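Gente, preciso falar do efeito de ancoragem, que me pegou de jeito em março (e eu dou palestra sobre isso!)

Fui comprar cadeira na Morkora. Etiqueta: 1747, riscado. Embaixo, 300 de desconto. Saí de lá feliz da vida – e nem tinha perguntado se a cadeira valia aquilo.

Minha amiga Jozefína Murín faz um teste ótimo com os alunos: antes de ver qualquer preço, cada um escreve num papel quanto pagaria. Fiz em casa com 10 coisas e errei feio em 4 kkkk

O primeiro número que a gente vê gruda, mesmo quando é absurdo.
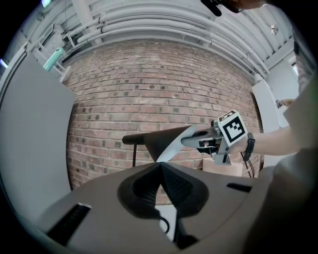
Pulseira preta no pulso, mão na massa.

Amanhã conto do teste que fiz com o cardápio da Dela – esse rendeu briga na mesa. Quem já caiu numa dessas, conta aí!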